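Drirkine save gone after the March patch, any way to get it back?

Had 246 hours in, was in the Flerna mines doing the last gate. Updated, loaded up, now it says "no profile found". Cloud sync was on i think. Tried verifying files - nothing. Dont want to start over for the third time.

Answer 1
Same here. Patch moved the save folder. Old one is still there under Verhoeven, the new one is called Jureston. Close the game, turn cloud sync OFF first, copy everything across, start it up. Took me 3 tries becuase I left sync on and it wrote the blank profile over mine.
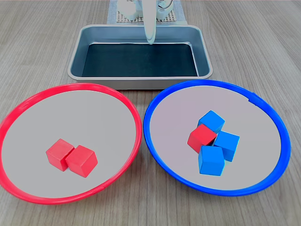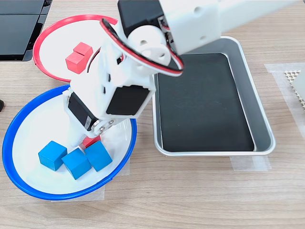
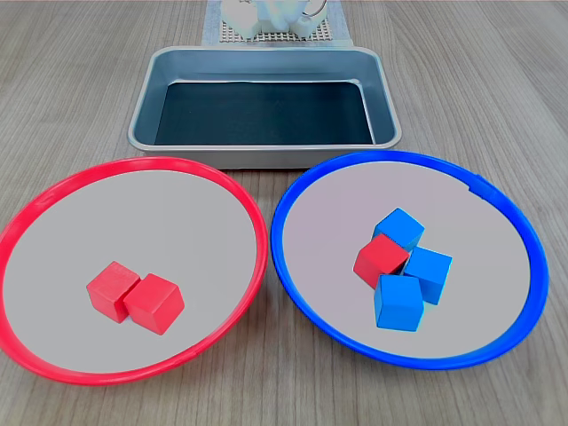 Tabletop with the red-rimmed dish, all three shots

Answer 2
just start over, early game is better now anyway

Answer 3
First answer works, but check the file size before you copy. Mine was 1,210 KB, the blank one was about 30. If yours is tiny its the blank - look in the backup folder next to it, game keeps a few old ones. Rename the newest to match and try again. Turn sync back on after you've loaded in and saved once.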